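Section 4: Setting up your Aramberg under-counter dishwasher for glassware

By now the machine should be level, plumbed in and standing quietly in its space, and you will no doubt be itching to wash something. Please bear with us for a few pages more. Glassware asks for gentler handling than plates and pans, and a quarter of an hour spent here will save you a good deal of cloudiness later on.

Before you begin

You will need the small funnel from the accessories bag, a bag of dishwasher salt, a bottle of rinse aid and the hardness strip tucked inside the back cover of this guide. If the strip has gone missing, your water company will happily tell you the figure for your postcode.

4.1 Setting the water softener

1. Dip the strip in cold tap water for one second, shake it and wait a minute.
2. Compare the colour with the chart on page 76.
3. Hold down the Programme button until the display shows H, then press Start until you reach the number given on the chart.
4. Switch off at the door. The setting is now stored, and stays stored even if there is a power cut.

Note: If you move house, do run through these steps again. Water can change a great deal from one valley to the next.

4.2 Filling the salt and rinse aid

1. Lift out the lower basket and unscrew the salt cap.
2. The first time only, pour in a litre of water. After that the reservoir looks after itself.
3. Add salt through the funnel until the water comes up to the brim, wipe away any stray grains and screw the cap back firmly.
4. Open the rinse aid flap in the door, fill to the line and set the dial to 3.
5. Run the Rinse programme straight away with nothing inside.

Caution: Never put detergent in the salt reservoir. It will ruin the softener, and the guarantee does not cover it.

4.3 Loading stemware

Fold down the Lucero stem rail in the upper basket until it clicks. Lean each glass against it with the bowl tipped slightly downwards, and leave a finger's width between neighbours. Hand-painted, gilded or very old glasses are happier in the sink, as are any with a glued stem.

When the programme has finished, open the door a hand's breadth and leave everything be for twenty minutes or so. Then empty the lower basket first, and move your stemware to a shelf or a glass tree.

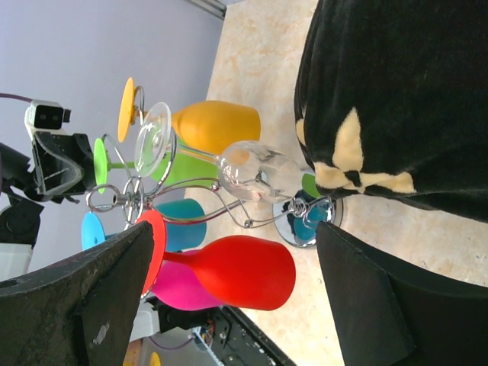
Konance wrote to us that the dial at 3 left faint blue streaks on everything, and that 2 was perfectly good in a soft water area. We quite agree, and would add that streaks mean too much rinse aid, whereas spots mean too little. Move the dial one step at a time and give it a few washes before you change it again.

4.4 If glasses still come out cloudy

1. Wipe one glass with a little white vinegar. If it clears, the cloudiness is limescale, so go back to 4.1 and raise the softener by one step.
2. If it stays cloudy, the surface may be etched. Sadly this cannot be put right, but a cooler programme and less detergent will help to protect the rest.
3. Clean the filter as shown on page 132.

Spare stem rails can be ordered from Distanetti under part number 221.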